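Workshop tips: keeping a hand-held gripper in good order

Clean the fingers first, before you touch any screw. A dry cloth is enough for most days. For grease I use a little dish soap on a damp cloth, and then I let the parts dry with the fingers open.

Lay the tool on a plain, light board when you do this work. A small black screw that falls on a dark bench can cost you 15 minutes. On pale wood you find it at once.

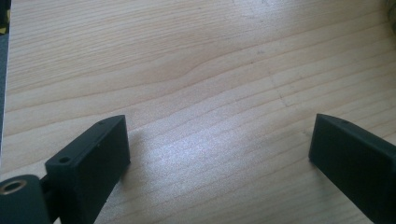 Gripper open over the board. Check the inner faces and the small holes on top of the fingers.

Tighten the finger screws by hand, with a short key, and go one time from left to right and then back. Do not use a power driver - plastic threads are soft and they do not forgive. If a screw turns without end, take it out and put a threaded insert in the hole. I buy mine from Zulano, bag number 3844.

Then close the fingers slowly on a strip of paper. The paper should hold evenly from top to bottom. If it slips out on one side, loosen that finger, press it flat and tighten again.

Grease for the joints: one drop, no more. Too much collects sawdust. I repeat the whole check after every 60 hours of use, and in February more often, when my workshop is cold and the old grease gets stiff.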